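Progress report, second period
Refurbished phones for home health workers
September 23, 2022
Prepared by Samer Kassab for Senga Lamont, Hedley Fund

Dear Ms. Lamont,

I am sending the second report on the phone project in the Faltum area. The first period ended in February with the buying of the devices, so this report starts from the point when they were in our hands.

Devices. We received 200 used Android phones from Markeck. All of them were tested by Fares Dabbas and his two technicians. For 18 phones the battery did not hold enough charge for a working day, and Markeck agreed to replace these without cost. The replacements came later than promised, and for this reason the last group of workers got their phones three weeks after the others.

Software. We decided to keep the same Android version on every phone, even on the models which can take a newer one. The visit form works the same for everybody, and support by telephone is much easier. The disadvantage is security updates, which we must now follow ourselves. Ziad Shboul prepares them once per month and tests them on four phones before they go to the rest.

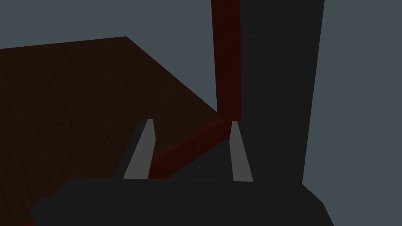
Use. Until the end of August the workers sent 3,879 visit forms from the phones. In the same months, 2,079 forms still came on paper, mostly from the Hamdan clinic, where the mobile signal is weak. The form can be saved without connection, but many workers did not trust this and wrote the paper also. We have added a clear message which says that the form is saved and will be sent later. I cannot say yet if it helps.

Training. Angus Ormsby held the training in small groups. The photo part took more time than we planned, and he asked for one more hour in the next course. I support this request.

Costs. We are under the budget for devices and over it for data plans. The operator changed its business prices in the summer. I would like to move the remaining money from the first line to the second, and I ask for your written agreement.

Next period:
- second training at Hamdan
- protective cases for all phones, the present ones break at the corners
- decision about the older models, which will not receive updates after next year

The full table of expenses is attached separately.

With kind regards,
Samer Kassab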